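Notebook, Pistora evaluation bench
June 2, 2023

Second day with the Prindier gripper kit. Yesterday was only unpacking and mounting, so I count today as the first real one. I write it in more detail than usual because Wendell Ambrose must decide in July if we keep the kit or send it back, and he will not be here to see the runs himself.

What is on trial: two-finger gripper, wrist camera with its cable, the Prindier control software on one-year license, and the printed manual. Price on the quote is 2,755 for the kit. The Yeom kit we looked at in spring was 1,330 but came without camera, and we would have to write the driver ourselves. I do not want to write a driver again.

Startup. The software found the gripper on the second try. On the first try it reported "no device" and I had to pull the USB and put it back. Same thing after lunch. I have written to Proken (they are the reseller, support goes through them) and asked if this is known. Open and close commands respond well after that. Homing makes a short hard click at the end which I don't like, but the manual says it is normal.

Calibration of the camera took longer than it should. The manual has the steps for the older mount and the order of the axes is different. If someone repeats this: do step 6 before step 4, and save after each one, the program does not ask you. I lost the first calibration in this way.

Then the thin object tests. Wendell's question was if the kit can handle cards, because the customer request is about sorting and returning of small personal items, and wallets and card holders are the hard part of it. Blocks and bottles everybody can do. So I skipped most of the list in the test plan and went directly to the card holder, the tan leather one with clear pockets. The arm was driven by hand from the leader, no automatic mode yet.

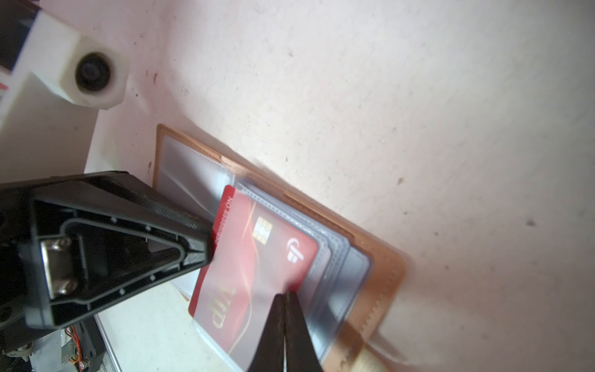
Red card between the finger tips, part of it still in the clear sleeves.

Notes on this part, in no special order:

The tips. Their pointed shape is good for this work. A wide flat finger would cover the whole card and push on the sleeves next to it. With the point I can choose the place on the card. On the other hand the contact is small, so the card can turn around it when I pull. I would like to try a thin rubber layer, only on the last part of the tip.

The force setting. Default is 606 in their units (the manual does not say what the unit is, I asked this also). For a card it is too much, it bends. I went down in steps and stayed at 223. Under this value the grip felt uncertain to me, but I have no measurement for it, only the feeling from the leader arm and the look of the card.

The clear pockets. They are a difficulty for the camera more than for the fingers. With the lamp on, the reflection moves when the wrist moves and it is hard to see where the plastic ends and the card starts. I turned off the lamp and used the ceiling light - better, but then the leather side is darker. Maybe a diffuser. There is one in the optics drawer, I think it is the right size.

The camera view. One finger is large in the picture and takes much of the left side. For driving by hand I got used to it. For training data I am less sure, it is a lot of pixels which never tell us anything. Question for Proken: is there a longer camera bracket, or can we print one and keep the warranty?

The holder itself. It must be fixed for the next test. If it is free, it can slide together with the card and then I cannot say which part of the result is from the gripper. Double-sided tape under the leather, or a small clamp on the far end. Please do not use the strong tape, it takes off the surface.

The table. White surface has many spots and smudges. Clean with alcohol before recording anything that goes to the customer.

Opinion so far: the hardware is better than the documents that come with it. I would not decide on price alone. The time for a camera and a driver on the Yeom kit must be added to its price, and I will try to put a number on it before the meeting.

Open points:
USB detection at start - waiting for Proken
unit of the force value - waiting for Proken
camera bracket - ask, then maybe print
rubber on tips - I will do it
diffuser - look in optics drawer
putting the card back in its sleeve - not tried yet, expect it to be harder than taking out

Gripper is left open and powered off. Force value in the saved profile is 223, so change it back if you use it for the blocks.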